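8 Sep 2019

# Leave the rental walls alone

My lease in the Prillholm building says I may not paint, drill, nail, or stick anything to the walls "by any method." I have signed some version of that sentence in every apartment I have rented, and for years I complained about it. I thought a person who pays rent should be able to pick a color. I still think landlords should allow it. But I have stopped wanting to do it, and I think many renters would be better off if they stopped too.

The case for painting is easy to make. You live there, you look at the walls every day, and a color you like is pleasant to look at. My friend Rosimeire Vieira painted her bedroom dark green in April, with written permission, and she was happy with it. She spent 70 dollars on paint and rollers and most of a long weekend on her knees along the baseboards. Then her building was sold. The new owner honored the lease to its end and offered her a new one at a rent she couldn't pay. Under the terms of her permission she had to return the room to its original color. Green that dark takes several coats to cover. She missed a spot behind the radiator, and the owner kept 381 dollars of her deposit.

I don't tell this story to say that she was foolish. She did everything in the right order and asked before she started. The trouble is that a renter who improves a wall is giving work to somebody else's property, and the lease decides how long she gets to enjoy it. If leases ran longer, the sum would come out differently. Mine runs a year at a time.

There is also the matter of what a plain wall is like to live with. People talk about it as a kind of failure, as if you haven't finished moving in. Magazines call it cold. I have lived with pale gray walls for long enough to disagree. Gray changes through the day more than people expect, and it doesn't argue with the furniture. When I bought a yellow armchair from a neighbor I didn't have to ask whether it matched.

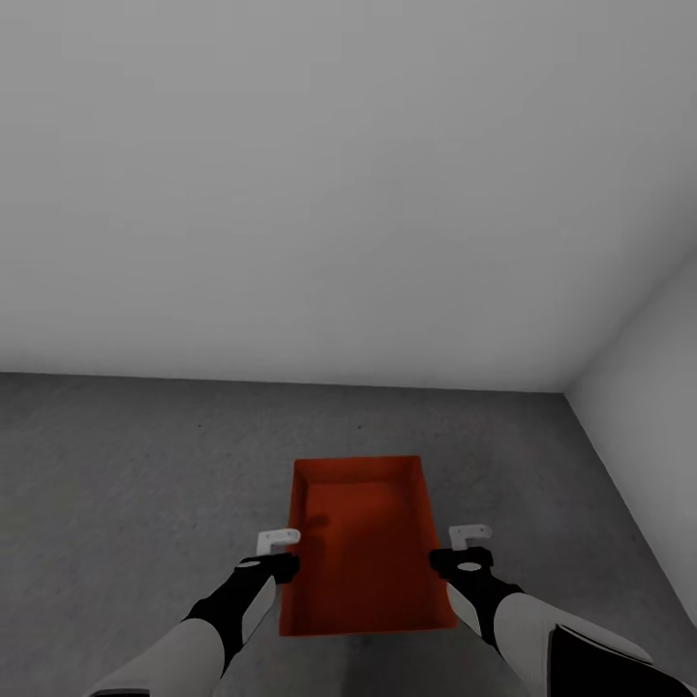 Does a room with bare walls have to feel unfinished?

Most of what makes a room feel lived in is at or below eye level when you are sitting down: a lamp, a rug, a table with things on it, books within reach. Those are also the things you can take with you. Spend the money there first and see how much you still mind the walls.

Yavuz Gündoğdu, who managed my last building, disagreed with me about this. His view was that tenants who paint stay longer and take better care of the place, and that a landlord who says no is saving a little on repainting and losing more on empty units. He may be right. He let people use any color they liked, provided they bought a primer he approved and left him the leftover paint, labeled, in the basement. Three of the apartments on my floor were painted under that rule. I would like to see more buildings run that way, even if I never open a can myself.

What I object to is the half-measure. There is a whole trade in products for people who are not allowed to touch their walls: peel-off wallpaper, removable hooks, stickers shaped like tiles. Much of it costs nearly as much as the real thing. In my experience the word "removable" depends a good deal on the paint underneath. I put up a strip of peel-off paper in a hallway once, and when I moved it took the top layer of paint with it in patches the size of my hand. I spent an evening with filler and a borrowed sander, and the repair still showed when the hall light was on.

If a landlord forbids changes, I think a tenant has two sensible choices. One is to ask for the clause to be struck out before signing, when there is still something to bargain with. I gave my current landlord 28 days' extra notice in exchange for permission to put up a single shelf, and it is written on the lease in pen with both our initials. The other is to accept the walls as they are and put the effort into things that will fit in a moving van.

The shelf holds two plants and the radio. I will fill the holes when I go.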